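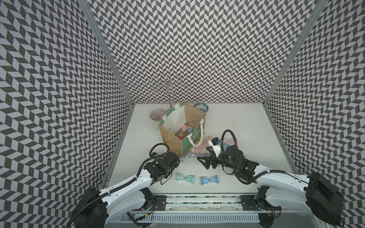

Cosstead Open Day

9/27/23, by Hammad Kazmi

Home | Articles | Events | Machines | Random page

The Cosstead Open Day is a public demonstration of tabletop robots held each February at the Cosstead site of Breren, a maker of two-armed workcells. Visitors watch the company's Tandia cell handle household items and may put questions to the staff. Breren calls the event a working demonstration. Critics have called it a rehearsed one, and the way it is run gives them a fair amount to work with.

Background

The open day began as an afternoon for suppliers. It was opened to the public after a local paper complained that people living next to the site had no idea what was being built there. The most recent event drew 1,258 visitors, according to Breren, which counts at the gate and does not separate staff families, job applicants and school groups from everyone else. The figure is often repeated as a sign of public interest in home robots. It may also say something about free parking and a rainy weekend.

Admission is free, and groups are let into the hall every 20 minutes. Longer visits can be arranged for firms that are thinking of buying.

The workcell

Tandia is a boxed cell with a white tabletop and walls covered in a gray-and-white chevron pattern. The two arms are mounted side by side on a rail along the front, each with white curved links and a black gripper. Corrugated cables run along the outside of the arms, and the one on the right rises in a high loop over the wrist. A small wrist camera sits on a bracket above the right gripper.

Brochures describe the cell as "ready for the home." Few homes have chevron walls on three sides of the table. Breren says the pattern gives the cameras a steady background. How well the system does without it has not been shown at an open day, and a request to see one arm work on an ordinary kitchen counter was turned down in the question period on grounds of insurance.

The bag task

The best-known part of the program is the bag task, in which small hourglasses with plastic bodies are to be moved between the tabletop and an open jute tote bag with green trim. Some of the pink- and blue-capped hourglasses lie in the bottom of the bag, with more in a jumble on the table to its right. A pair of larger sand timers, one with mint-green ends and one with blue, is set down on its side in front. A chrome mug tree and two patterned bowls stand toward the back.

Breren presents the task as a stand-in for unpacking groceries. The comparison is generous. Small hourglasses of one shape are all gripped in much the same way, they do not bruise or leak, and a dropped one can be left where it falls. Groceries come in cartons, nets and wet plastic. On the other hand, the pile is a harder test than it looks from the rope line. The pieces overlap, the clear ones give a camera little to go on, and a soft bag can fold over when a gripper brushes the rim. Visitors with a background in the field tend to be more impressed by this part than the general public, who mostly want to see the robot pour a drink.

The bowls and the mug tree take no part in the task. Guides call them distractors and say the arms must work around them. They stand well back, and whether they distract anything is open to question.

Claims and criticism

Breren states that the arms completed 1,578 transfers over the course of the last open day. The number was printed on a board by the exit. No matching number of attempts was given, so a success rate cannot be worked out from it. The company has also declined to say whether a transfer counts when the piece is dropped and picked up again, or when a member of staff has moved it first.

The second complaint concerns remote control. Arms of this kind can be run by a trained program or steered by a person with a matching pair of hand controls, and to somebody standing behind the rope the two can look the same. Guides describe both modes if asked. The spoken introduction mentions neither, and there is no sign on the cell saying which is in use. A visitor who leaves believing the machine acted alone may be right for one session and wrong for the next.

Supporters reply that a public event is no place for a formal trial, and that Breren at least lets people watch at close range and does not hand them an edited video. That is a reasonable point as far as it goes. It does not explain the board by the exit.

The Chávez format

Some of these objections are met by the Chávez format, a set of house rules used at several smaller demonstrations. Under it, the control mode is announced before each run, a visitor chooses how the objects are laid out, and every attempt is logged in view of the audience, including the failed ones. Breren has said it is looking at the format for a future open day. It said the same thing the year before.

See also

Remote operation
Bin picking
Staged demonstration
Two-armed robots

Contact | Copyright and reuse | Back to top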